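Hard water and the catering urn: a service engineer's view

The engineer who looks after the hot drinks equipment for Stamside has been descaling boilers for most of his working life. We spoke in the firm's workshop in January, which he describes as the busy month, when sites reopen after the holiday and find their urns slow or leaking.

Most call-outs, he says, come down to calcium carbonate. "Heat the water and the carbonate drops out on the hottest surface, and in an urn that's the element. You then have a layer of stone between the element and the water. The element runs hotter, the thermostat reads late, and the cut-out trips."

He measures hardness on arrival, before opening anything. At one Paveck site the strip showed a supply hard enough that he shortened the service interval from 6 months to 3. The filter had been changed on time, but the bypass had been left at the factory setting. "People fit a cartridge and think the job is finished. The bypass decides how much untreated water gets through."

On acids he is conservative. Citric is his default, at 50 grams to the litre, warm but never boiling. Stronger products work faster and he keeps one, made by Byun, for neglected tanks, though he will not use it where there is any doubt about the plating. "You can take the scale off and the finish with it. Then it scales up again twice as fast — rough metal gives it something to hold."

Rinsing is where he thinks most sites go wrong. He fills and drains three times, then draws the final sample through the tap, as residue tends to sit in the tap body. 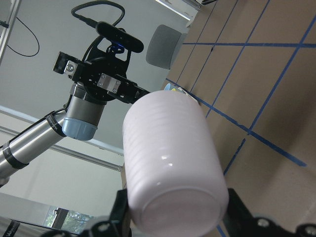 Taste is still the last check, and he asks the site to do it with whatever they normally serve in. Vessels matter more than customers expect. A pale, glossy cup with ribbed sides is fine for judging colour, he says, as film on the surface of black tea shows up clearly against white. The ridges need a proper brush, though, as tannin settles in them and gets blamed on the boiler.

He is less interested in the newer units with automatic descaling prompts. The Biltar model he services most often counts litres and shows a warning at 1000, whatever the supply. "It has no idea what's in the water. In a soft area you're descaling for nothing, and in a hard one you're already late." He resets the counter and writes the real date on a label inside the door.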